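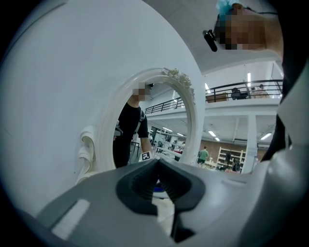 Katherine Mamani

January 25, 2022

Back on the Plurkimham. Arnulfo wants a decision on the garboard seam by the end of the week and I don't have one, so I'm writing down what I know and what I only think I know.

State of the boat. She is upside down on the horses, keel off the floor by a bit more than knee height. Port side sheer plank off, starboard still on. Garboards both on. The old seam compound is out of the port garboard for the whole length except the last foot at the stern, where I stopped because the plank edge was coming out with it. That edge is soft. Arnulfo says it's surface soft. I put the small awl in and it went further than I'd call surface, but the wood two fingers away is hard as anything, so maybe he's right and I hit an old fastening hole. Won't know until it's scraped.

The previous repair. Somebody ran a polyurethane sealant along the after half of the garboard on top of whatever was there before. It's stuck beautifully to the paint and to nothing else. Peeled off in one long string. Under it the cotton was gray and came away with a hook, no effort. The forward half has the old oil compound and it's hard and cracked, but the cotton behind it is still tight. I had to cut it. So the cheap old stuff did its job and the expensive new stuff sat on top looking good. I know one boat doesn't prove anything. I'm noting it anyway.

Brosia.

Yaneth brought in the Brosia bedding and seam compound again. She's used it on two boats and likes it. The sheet that comes with it says it never hardens, never shrinks, and can be painted the same day. I don't believe any product does all three, and I particularly don't believe the last one. Painted the same day with what? It doesn't say. If the paint skins over something that stays soft, the paint cracks at the first hot week, and I've scraped enough of that off other people's work.

Yaneth's answer was that her two boats haven't cracked. My answer was that one of them hasn't been launched. She conceded that one. The other has had a season and she says the seams are fine, and I have no reason to doubt her, but I'd like to look at them myself before we put it in a customer's garboard.

Test strips. I made up 5 short seams in cedar offcuts, same bevel as the garboard as near as I could plane it:

- strip A: cotton, red lead primer, oil compound
- strip B: cotton, red lead primer, Brosia
- strip C: cotton, no primer, Brosia (the sheet says primer is "optional")
- strip D: no cotton, Brosia straight into the seam, for the sake of argument
- strip E: cotton, primer, polyurethane, as a comparison with what came off

They went into the tank with a brick on them. The first look at the strips was this morning.

A has taken up. Seam closed hard, compound squeezed proud in an even bead. What you'd expect.

B has taken up too. The compound came out of the seam and sagged to one side. Still soft, takes a thumbprint. I'd call it acceptable, and I'd want to trim it before paint.

C is the odd one. The compound let go of one face for most of the length and I could lift it with a fingernail. So much for optional. Could be the offcut was oily; I took it from the pile by the steam box and that pile is anybody's guess. Repeat with a clean piece.

D, same as B to look at, which bothers me. If it holds without cotton then Yaneth will say why bother with cotton. Because a test strip doesn't work and twist the way a hull does, that's why. A brick in a tank is a very kind ocean.

E stuck well. Stuck very well. Whoever has to get it out in ten years can write their own notebook.

None of this tells me about a summer on a trailer in the sun, and that is where this boat will be for most of her life. She gets launched, used for a weekend, hauled, and parked. She dries out and then everyone's surprised she leaks. I think the sealing argument is half a storage argument, and the owner isn't going to like hearing it.

Fastenings.

The invoice from Stendgate says 200 silicon bronze ring nails. I opened the box to get started on the sheer plank and a fair number look yellow to me. I filed the heads on a handful. Two of them look like brass. I can't swear to it by color, and Arnulfo says alloy color varies from batch to batch and I'm seeing what I want to see. Possibly. But I've had brass go pink and crumble on me in salt water, and the whole reason we paid the bronze price was so as not to think about it. I bent one in the vise against one from our old stock. The new one bent easier. Not a proper test. Amparo is going to call them and ask for the mill paper. If there isn't any mill paper I'd like to send the box back, and I don't want to hear that it's only the sheer plank and it's above the waterline.

Until that's settled: no nails from the new box in anything. I've put tape on the lid and written on the tape.

Old stock is enough for the garboard hood ends if nobody uses it for jigs. It has been used for jigs.

Steam box.

Ran it twice. Thermometer reads 225 at the top, and I don't believe that either. It's a wooden box with rags stuffed in the door, and steam that isn't under pressure doesn't get there. I'd guess the thermometer is touching the pipe, or it's simply wrong. Took it out and hung it in the kettle spout at a full boil and it read high there too, so it's wrong. Arnulfo has been telling people that our box runs hot and that's why the oak bends so nicely. The oak bends nicely because it's green. Marked the dial with a grease pencil where real boiling is. Please leave the mark alone.

Rib stock: first rib went in sweet. Second one lifted a splinter at the turn of the bilge, a long one, and I could have glued it and kept quiet, but it's at the tightest bend in the boat. Cut it out. The grain ran out on the outside face and I should have seen that before it went in the box. My fault. I've gone through the rest of the stack and put a pencil cross on the ones with runout. Use those for cleats.

The moisture meter.

Same complaint as in September. It gives one number on the inside of the plank and a different one on the outside, and a third one if you push harder. Liesbeth thinks the pins are bent. I think it was never any good. I've stopped writing the readings down, because once they're written down someone uses them. If the shop wants a meter then the shop should buy a decent one. Otherwise we can go back to weighing an offcut, which is slow and which works.

The Tsegaye question.

Liesbeth has been reading about the Tsegaye method, which as I understand it means splining the seams with glued cedar strips in place of caulking altogether. She makes a good case. Dried-out trailer boat, seams that open every year, so close them for good with wood and epoxy. She's seen one done and says it was dry the moment it went in.

What I'd ask:

How old was the one she saw? She thought about 2 years. That's young.

What happens when the planks swell and there's no soft seam for them to swell into? They have to go somewhere. Either the planks cup or the ribs crack, and these ribs are already sistered in places. The people who like the method say the epoxy keeps water out so nothing swells. That holds until somebody drags her up a gravel beach. Then you have wet wood behind a glued edge.

And it can't be undone. With cotton and compound the next person can rake it out in an afternoon and call us idiots. With glued splines they need a saw.

Against all that, I have to admit the soft stern edge would take a spline better than it would take a caulking iron. I don't want to drive cotton against punky wood. It'll just go through and hang out the other side. If the soft part is confined to that last foot, a graving piece let in along the edge gives me good wood to caulk against, and then there's no need for anything clever. That's what I'd do today if I were asked today.

Liesbeth, if you read this: I'm not saying no. I'd like to see a boat that's been done that way and left in a yard for a few hot summers with the cover off. If you can find one within a day's drive I'll pay for the gas.

Things borrowed and not returned: the small bevel gauge, the number 2 making iron, my good square. The iron was on my bench at lunch and wasn't after. I don't care who, I'd just like it back with the edge the way I left it, because I spent a while getting it dull enough to use.

To do, not in order:

- scrape the last foot at the stern back to clean wood and look again
- repeat strip C with clean cedar, and do one in oak against cedar for the garboard-to-keel side, which I forgot completely
- leave B and D out of the tank by the stove and see what they do when they dry. Then back in the tank
- paint half of B with the enamel, leave the other half bare
- go and look at Yaneth's launched boat, bring the thin feeler
- Amparo: mill paper, and ask about the return charge while you're on the phone
- order cotton. There is half a ball left and it has sawdust in it

Arnulfo read this over my shoulder and says I've written a great deal to arrive at "scrape it and see." He wants it noted that he said that on the first morning. Noted. He also said the nails were fine, so I'll wait for the paper.

Strips B and D came out of the tank before I left and are on the shelf left of the stove, cotton side up. Don't move them closer.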